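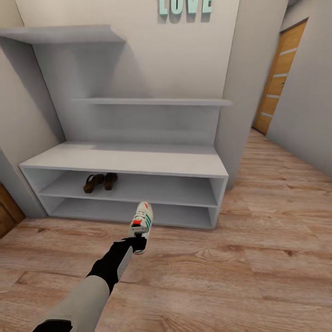

Posted by Maarja Juška in Walking, Grumbling
November – 19 comments

I signed up for the walking club because my doctor used the phrase "at your stage of life" and I wanted to get out of the room. The club meets every Thursday at 6:30 in the morning outside the old ticket office in Greluvport, a time and a place chosen, as far as I can tell, to discourage new members.

It nearly worked. My first walk was in a sideways drizzle with six people who all owned the correct trousers. The leader, Gunārs Pētersons, shook my hand, looked at my feet and said, "Well, it's mostly flat." It was not mostly flat. There is a hill behind the reservoir that the club calls the Bump, and I have called it other things.

What I hadn't expected was how much talk there would be about socks. I had thought walkers discussed birds, or their children, or possibly God. They discuss socks. There are two-layer people and one-layer people, and they walk at opposite ends of the line. I said I bought mine in a bag at the grocery store and there was a silence that lasted until the next gate.

Then there's the step counting. My sister gave me her old Iken, a wristband that buzzes when it thinks you've been sitting too long, and it thinks this often. On a working day with no walk in it I managed 3862 steps, and a good share of those were to the fridge and back. Gunārs doesn't count. He says if you need a wristband to tell you you've been for a walk, you should have gone farther. He is 65 and goes up the Bump with his hands in his pockets, so I let him have his opinions.
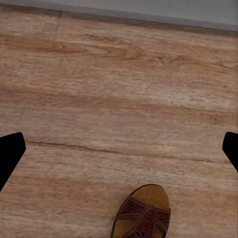 By the fourth week I had stopped dreading it, which annoyed me. I'd told everyone at work that I hated it, and I'd gotten some good material out of that. Now I was coming in with pink cheeks and a bakery bag, talking about fog. Somebody asked if I was feeling all right.

The bakery deserves a word. It's called Bandara, it opens at eight, and the route has been quietly bent over the years so that we come down past it at two minutes to. They do a cardamom bun the size of a child's head. I've worked out that one bun cancels the Bump entirely, both directions, and I have decided to keep this from my doctor.

Next month they're doing the long one, out to the Wandska lighthouse and back, with soup at the far end. Gunārs has put my name on the list without asking me. I plan to be very cross with him about it, probably somewhere past the reservoir, once I've gotten my breath back. I have also bought socks. Two-layer, if anybody's asking, and I'd be grateful if the one-layer people could hear it from me first.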